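Cold start sourdough, anyone else?
Posted by plorer_kitchen, August 2018
14 replies

plorer_kitchen
OK I'm hooked. Mixed my dough with fridge-cold water (600 grams of flour, 20 percent whole wheat), left it on the counter overnight, and the crumb is the best I've had all summer! Anybody else skipping the warm water?

dedel
Tried it twice and got bricks both times. My kitchen is cool though. I'd go warm and watch the dough, the clock tells you nothing.

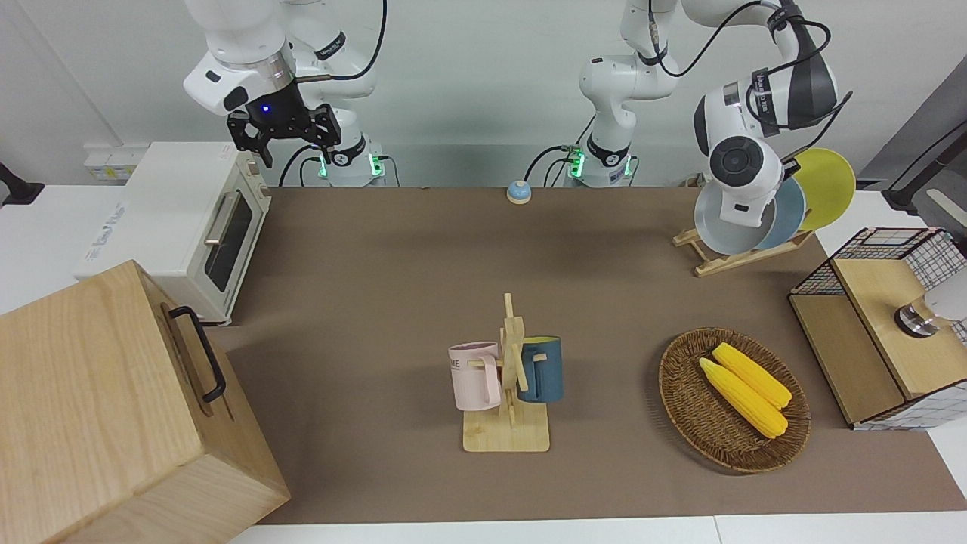 ông_bakes
Cold water for me from June until September, then back to lukewarm. Dedel, how old is your starter? Mine was sluggish until I fed it rye for a week, and wow, what a difference. I also quit kneading and only do folds, 30 minutes apart, with my fingers open and pointing straight down like the gripper in the photo, then scoop under and lift. Way less tearing!

dedel
Starter is fine, it doubles in nearly 6 hours. I still say cold water is a hot-kitchen trick. And no kneading gives me pancakes.

clarby
Kneader here too, sorry Ông. But I love the rye idea, going to feed mine tonight. Do you keep it 100% rye after that or go back to white?

ông_bakes
Back to white, with a spoonful of rye when I remember.

plorer_kitchen
Trying rye this weekend!! Will post the crumb.

126 shares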